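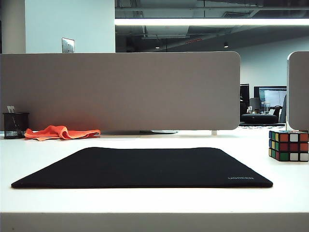 Entretien des postes partagés, plateau Kodulia

À partir de mars, chaque bureau est rendu dégagé à 18 h. Restent en place le tapis de souris et le pot à crayons ; les objets personnels, casse-tête compris, vont dans le casier.

Plateau blanc : chiffon microfibre humide, sans produit abrasif, puis essuyage à sec. Tapis en tissu : eau tiède et savon neutre, 5 minutes de pose, séchage à plat – jamais sur le radiateur. Cloison en tissu : brosse souple ou aspirateur, deux passages de haut en bas. Ne rien y agrafer.

Les chiffons se lavent à 30 °C, sans adoucissant. Le stock est au local Teltwood, étagère du bas. Pour un tapis à remplacer, écrire à Kyung-hwa Geum en indiquant le numéro du poste.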